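Teaching a Spoon-and-Beans Task by Remote Control

Posted 26 January 2026 by Mackenzie Zacharias

If you've already got your arm bolted down and your leader handle paired, you're ready for my favorite beginner task: scooping coffee beans out of a glass and dropping them into a mug. It's cheap, it's easy to reset, and it has just enough going on (a pick, a scoop, a carry, a pour) to teach you a ton about how you drive the arm. I love it. I've recorded it on three different setups now and I still learn something every time!

I'm using the Plornano leader handle and the Adden recorder, but any setup where you move one thing and the robot copies you will work fine.

What you need

A clear glass cup filled with whole roasted beans
A mug in a strong color
A saucer and a teaspoon
A plain, light table
A soft brush for stray beans

Whole beans, please. I tried ground coffee once in June and was cleaning it out of the wrist joint for days.

Setting the table

Put the beans toward the back left, the saucer in front of them with the spoon lying across it, and the mug off to the right. Leave the front of the table open. You want plenty of room to bring the gripper in low and turn it without bumping glass, and beginners always need more room than they think.

Let the spoon handle stick out past the saucer. A handle that hangs over bare table gives the fingers something to close on, and you won't be scraping along the glass trying to get under it.
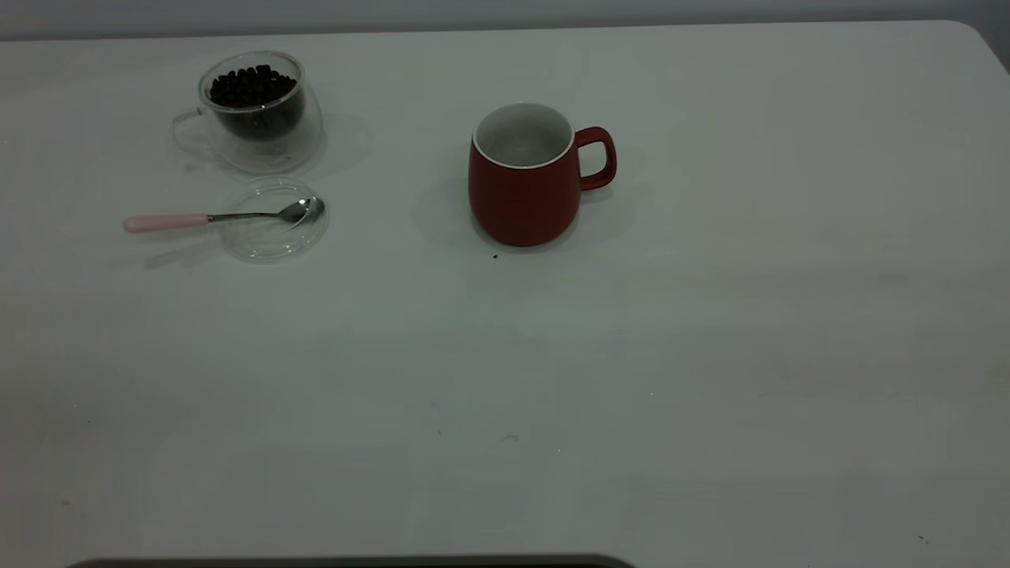
Before you record anything, do the whole task with your own hand, slowly, and say each move out loud. Grab the handle. Lift. Tip the bowl down. Push in. Level off. Carry. Pour. Put the spoon back. It feels silly, but you'll find the spot where you normally switch your grip without thinking. A two-finger gripper can't do that, so you need a grip at the start that still works at the pour.

Driving the arm

1. Start from the same home pose each time. Hold still for a breath, then press record.

2. Come down over the spoon handle with the fingers open and line them up across it. Close gently. If the spoon twists, open up and try again, and keep the recording going. Those little recoveries are great training data!

3. Lift straight up until you're clear of everything, then move over the beans. Don't slide sideways at table height.

4. Tip the bowl down and ease it in near the middle of the pile. With whole beans you'll feel them jam if you push too hard (or you'll see the spoon start to bend back in the fingers, if your leader has no force feedback like mine). Back off a hair, wiggle, and go again.

5. Level the spoon before you lift. This is the move people rush. Roll the wrist, pause, then rise.

6. Carry it over to the mug at an easy, steady speed. You'll probably drop one. Keep going.

7. Bring the bowl over the opening, not just to the rim, and roll the wrist to pour.

8. Set the spoon back on the saucer, return home, stop recording.

My early takes ran long because I kept stopping to think. The recorder happily saves all that hovering, and the robot happily learns to hover. Practice until you can go from home to home in 29 seconds or less and then start keeping the takes.

How many takes?

I did 60 for my first try with everything in one layout, and the arm could do it as long as I didn't move a thing. Move the mug a hand's width and it poured onto the table, with total confidence. So for the next batch I shifted the mug and saucer a little after every take and turned the mug so its handle pointed different ways. Theerawat Rattanakul, who runs the Preseck bench down the hall from me, took this much further and has 1650 takes across several mugs. He threw out all but 793 of them, mostly for jerky carries, and says the smaller set trained better. I'd believe it. Watch your takes back the same day and be picky.

A few small things

Clear glass is tough for cameras. If the arm keeps missing the saucer, try moving your lamp to the side so the rim catches some light. The beans are dark enough that finding the cup is usually easier.

Brush up stray beans between takes. Leave the occasional crumb, though, so the robot doesn't get used to a spotless table.

If your wrist gets tired, stop. Tired takes look like tired takes.

Once the scoop is working, try two scoops in a row without going home in between. I'm on that one now with a Jelínek wrist that turns a bit farther than my old one, and I'll post the settings when I've got them sorted.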